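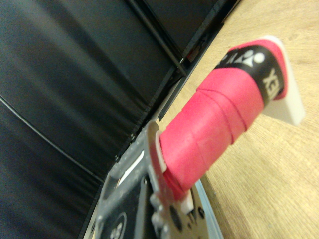 A handle wrapped in pink grip tape. The seams between the turns run around it in a spiral.

Why Do Rackets Have Tape on Their Handles?

Sports Explained for Young Readers, ages 7 to 11
Prepared by the Liang Children's Sports Library

A badminton racket has a head with strings, a long thin shaft, and a handle. The handle is the only part a player holds during a game, so its surface matters a great deal. Most players cover it with a long strip of soft material called grip tape.

What does grip tape do?

When you play a fast game, your hands become warm and begin to sweat. Sweat makes a smooth handle slippery. Grip tape has a rough or slightly fuzzy surface that gives your fingers something to hold. It also adds a thin cushion between your hand and the hard handle underneath.

Scientists use the word "friction" for the force that slows things down when they rub against each other. Ice has very little friction. A carpet has much more. Grip tape adds friction to a handle.

How is the tape put on?

The player starts at the bottom of the handle, at the wide end called the butt cap. The tape goes around and around, moving a little higher with each turn. Every turn covers the edge of the turn before it. This is called overlapping. Look closely at the pink handle and you will find the seams where one band lies over the next.

At the top, a narrow strip of sticky tape is often used to hold the end in place. Some wraps have a maker's name printed on them. The black band on the pink handle carries a white emblem and white lettering, of which only "XE" can be made out.

Wrapping takes practice. If the tape is pulled too loosely, it wrinkles. If the turns do not overlap, gaps appear and the tape may begin to peel.

Does the color matter?

Color does not change how a racket plays. Players choose the color they like, and a bright one can help them find their own racket in a full bag. At the Orkent Youth Hall, 20 rackets are kept for beginners, and each size has its own color of tape.

When should the tape be changed?

Tape wears out. It may become flat, shiny, or torn, and it no longer feels soft. "If your hand slides when you swing, it is time for new tape," says Trinidad Cantero, who teaches the beginners' class at Orkent. Ask an adult to help you the first time - the old tape can be sticky underneath.

Try it yourself

You will need a cardboard tube and a long ribbon. Hold one end of the ribbon at the bottom of the tube and wind it upward at a slant, covering part of each turn with the next. Fasten the end with sticky tape.

Words to know

Butt cap: the wide end of a racket handle.
Friction: the force that slows things down when they rub together.
Overlap: to cover part of something.
Shaft: the thin part between the handle and the head.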